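作業ノート 天板下タスクの再生停止について
2022年9月23日(金)

朝いちで昨日の続き。天板の下に両手を入れる動作を再生すると、右アームが上に突き上げて保護停止に入る件。結論を先に書いておくと、原因はほぼ特定できた。しかも思っていたより深いところにいた。久しぶりに一日じゅう面白かったので、忘れないうちに長めに書く。

まず症状の整理。

手持ちグリッパーで取った動作を Rimeck に通して手先の軌道にし、それを Vasilakis の双腕で再生している。天板の上の作業(並べる、寄せる、渡す)は何の問題もない。天板の下に入る動作だけ、右手が棚板の手前で急に向きを変え、指先から天板の裏に当たりにいく。昨日の停止は力のしきい値 100 N で引っかかったもの。天板は無事、指のパッドに擦れた跡がひとつ。アーム側のログに関節異常はなし。

昨日の時点での見立ては三つ書いてあった。
・アームと机の位置合わせがずれている
・逆運動学が別の枝に飛んでいる
・グリッパーの重量設定が古い
全部はずれ! ただ、順番につぶしたのは無駄になっていないと思うので、結果も残しておく。

位置合わせ。机の四隅を指先で触り直して、登録値と比べた。差は前回の記録と同じ程度で、天板の裏に当たるようなずれにはならない。棚板の前縁でも同じことをやった。こちらも問題なし。

逆運動学。再生時の関節角を全部並べて眺めた。肘の枝は最初から最後まで同じ。むしろソルバーはとても素直に、言われたとおりの手先姿勢を出そうとしていた。昨日はソルバーを疑って悪かった。言われた姿勢のほうがおかしい。

重量設定。六月に指を交換したときの値に更新済み。履歴も確認した。ここは関係ない。

で、指令そのものを見ることにした。再生前の軌道ファイルを開いて、右手の手先座標系を三本の矢印で描かせる。最初の数秒は完璧にきれい。右手が棚板の下に近づいたあたりで、矢印がぐるっと回る。ここが気持ち悪いところで、飛ぶのではなく回る。なめらかに、それはもう見事になめらかに九十度ほどひねって、しばらくそのまま、またなめらかに戻る。人の手首の動きとして見ても、ぱっと見では不自然に思えないくらい。だから取り込み時の検査を素通りしている。

(検査は隣り合うフレームの角度差しか見ていない。飛びには強いが、こういう嘘にはまるで無力。後述)

実際の動作で手首をひねったのかどうか。これは本人に聞くより自分でやるのが早いので、同じ動作を自分の手でもう一度やってみた。グリッパーを両手に持って、左は縦パネルと棚板の角に寄せ、右は指を上に向けて天板の裏へ。ひねらない。ひねる理由がない。というか、あの姿勢から九十度ひねったら肘が机に当たる。

自分で取ったデータを通したら、同じところで同じように回った。再現した! ここで声が出た。人にも日にも依存しないということで、昨日のデータだけの問題という線は消えた。
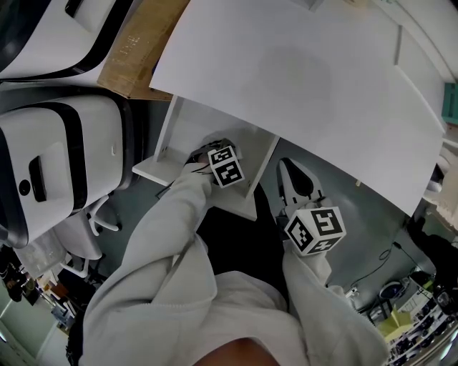

次に、Rimeck の途中経過をフレームごとに吐かせた。各フレームでどの面のマーカーを使って姿勢を決めたか、面の番号が出る。これを時間軸に並べて、さっきの回転の図と重ねてみた。

きれいに対応した。右手のキューブの五番の面が使われはじめると回り、使われなくなると戻る。例外なし。

五番の面は、天板の上の作業だとまず頭のカメラに向かない。手首の向きの関係で、手を下から差し入れて指を上に向けたときにだけ主役になる面。だからこれまで何週間も普通に使えていたし、天板の下のタスクを始めたとたんに出た。条件の出方がそのまま原因の形をしていて、こういう故障は追いかけていて本当に楽しい。

面の設定ファイルを開く。五番の面の向きが、現物に対して九十度ずれていた。

経緯はたぶんこう。六月に右のキューブを Cerkholm から来た新しいものに替えた。そのとき一番から四番までは貼り方が旧品と同じ、五番だけ向きが違う。設定ファイルのほうは旧品のものをそのままコピーしている。更新履歴を見るかぎり、ファイル名が変わっただけで中身は一文字も変わっていない。交換後の確認は天板の上でやっていて、五番が見えるような姿勢は一度も試していない。確認表にもそういう項目がない。

左のキューブも念のため全面を見た。こちらは旧品のままで、設定と合っている。

ここまでで「向きが違う」はわかった。でも設定が九十度違うだけなら、面が切り替わった瞬間に九十度飛ぶはずで、取り込み検査に必ず引っかかる。なぜなめらかに回ったのか。昼を食べながらずっとそれを考えていた。

答えは補間だった。

天板の下では、マーカーが指や板の影に入って見失う時間がどうしても出る。そこを埋めるために、Rimeck の後段で欠けた区間を前後の姿勢からつないでいる。この埋める長さの上限が 900 ms になっていた。手が棚の下へ入るとき、四番の面が見えなくなって、少し何も見えない時間があって、それから五番が見えてくる。つまり切り替わりの瞬間がちょうど欠けた区間に落ちる。前側は正しい姿勢、後ろ側は九十度ずれた姿勢。そのあいだを律儀に球面補間でつないでくれるので、できあがりは「ゆっくり手首をひねる人」になる。

いやあ、よくできている。二つの不具合が手をつないで検査の前を通り抜けていったようなもの。補間がなければ飛びとして検出され、設定が正しければ補間はまともに働いていた。

確かめるために補間を切って、同じデータを通し直した。

自分で取ったデータから、天板下の部分を含む 900 フレームを切り出して使用。
五番の面を単独で使って姿勢を決めていたのが、そのうち 59 フレーム。
補間を切ると、その区間の入口と出口で検査が赤くなる。期待どおり。
五番の向きを直すと、赤が消える。これも期待どおり。
五番の向きを直して補間を戻すと、矢印は最後まで素直に上を向いたまま。

最後の図を出したときはかなり嬉しかった。印刷して机に貼った。

午後は実機での確認。ここは慎重にやった。手順を書いておく。

一。アームの周囲を空け、机とアームのあいだに人が立たないことを声に出して確認。
二。再生速度を下限に落とす。
三。力のしきい値を昨日より下げる。値は装置側の記録を参照。
四。指先のパッドを交換。擦れたものは袋に入れて引き出しへ(捨てないこと)。
五。天板を外した状態で一回。次に天板を戻して一回。
六。非常停止に手をかけている人と、画面を見る人を分ける。

天板なしの回では、右手の指先は棚板の手前で止まり、そのまま素直に上へ。もともと天板の裏があるはずの高さまで来て、開いて、戻る。天板を戻した回でも停止せず最後まで走った。接触時の力の波形に鋭い山はなし。

続けて、補正前の軌道もあえて走らせるか少し迷った。比較としてはきれいだけれど、当たるとわかっているものを天板に当てる必要はない。図だけで十分。やらない、と決めてここに書いておく。あとで誰かがやりたくなったら、天板を外して、まわりに何もない高さでどうぞ。

安全面で考えたこと。

昨日の停止は、力のしきい値がちゃんと効いたという意味では設計どおりの動き。そこは素直によかった。ただ、あのしきい値は固い板に当たったときに機械を守るための値で、あいだに人の手があることは想定していない。昨日は誰も手を出していなかったが、天板の下というのは上から覗いても手先が見えない場所で、つい屈んで覗き込みたくなる。自分も今日、二回ほど屈みかけて止められた。天板下タスクの再生中は、屈んで覗くのは禁止にしたい。見たければ低い位置に固定カメラを置く。

それから、今回のように「なめらかで、もっともらしくて、間違っている」軌道は、再生前に人が画面で見ても気づきにくい。自分も昨日、再生前に一度見て通している。速度も加速度も制限内だった。机と棚板の形状は Vasilakis 側の干渉チェックに入っているはず、と思い込んでいたので、これも開いて確かめたら、天板の上面までしか入っていなかった。裏側と棚は空気の扱い。天板の上の作業しかなかった頃の設定がそのまま残っている。

これが今日いちばん冷や汗の出た発見かもしれない。マーカーの件が直っても、ここが抜けたままだと別の理由で同じことが起きる。夕方のうちに天板の厚み、縦パネル、棚板を箱として追加した。寸法はスケールで実測。追加後に補正前の軌道をシミュレーションにかけると、ちゃんと天板との干渉で弾かれた。再生ボタンが押せない。よしよし。

ところで、すでに学習に回してしまったデータがどうなっているか。

天板下のタスクは始めたばかりで、学習にはまだ入れていない。ここは助かった。ただ六月の交換以降の天板上のデータにも、五番の面が一瞬だけ混ざったものがあるかもしれない。持ち替えのときに手首を大きく返す人なら、ちらっと見えることはありえる。複数の面が同時に見えていれば多数決に近い形で効くので影響は小さいだろうが、ゼロとは言えない。元の映像は全部残っているので、向きを直した設定で一括で通し直す。Ument の計算機を夜間に借りる予約を入れた。新旧の差が大きい区間だけ一覧に出すスクリプトも書いた。

取り込み検査の改修案。まだ案。

使用面の切り替わりをまたぐ補間には必ず旗を立てる。禁止まではしない。天板の下ではどうしても起きるから。旗が立った区間は前後の相対回転を出して、人の手首として速すぎるものは落とす。

補間の上限を短くする。いくつがいいかは、実データで見失う長さの分布を見てから決める。勘で決めると、数か月後の自分が同じノートを書くことになる。

面どうしの整合を見る検査を足す。二面が同時に見えているフレームは山ほどあるので、そこから面と面の相対姿勢を推定して、設定ファイルと比べればいい。これが一番やりたい! 今回の五番も、四番と同時に見えているフレームが少しはあったので、試しに手計算に近い形でやってみたら、ずれが一発で出た。毎回の取り込みで自動で回せば、貼り間違いも、ぶつけてキューブが傾いたのも、全部その日にわかる。

少し気になったこと。二面が同時に見えているフレームでは、四番と五番で意見が割れていたはずなのに、Rimeck は黙って残差の小さいほうを選んでいた。再投影の残差は出力されているのに、後段が読んでいない。もったいない。これも旗にする。

キューブ交換時の確認表には、次の項目を追加した(もう貼り替え済み)。
・全部の面について、番号と上方向を現物と設定ファイルで照合
・手に持って、すべての面が一度は頭のカメラを向くようにゆっくり回し、軌道に飛びや不審な回転がないか見る
・指を上に向けて天板の下に入れる姿勢を一回
・設定ファイルにキューブ本体の刻印番号を書く

最後の刻印番号は、今回いちばん時間を食ったところから来ている。いま付いているキューブがどれなのか、箱と伝票と履歴を突き合わせるのに午前中の後半がまるまる溶けた。

残り。
・Cerkholm に五番の面の貼り方について問い合わせ。向こうの仕様変更なのか、個体だけの話なのか。予備のキューブも未開封のまま保留。
・低い位置の固定カメラ、台を作る。床のケーブルを引っかけない経路で。
・屈み込み禁止の掲示。文面は短く。
・干渉モデルに椅子と周辺の機械も入れるか検討。可動のものをどう扱うか、意見ください。
・900 フレームの切り出しは回帰テスト用に保存した。消さないで。

夜の一括処理は流してから帰る。月曜の朝に差分一覧を見る。五番の面が持ち替えのどこかに混ざっているほうに、缶コーヒー一本。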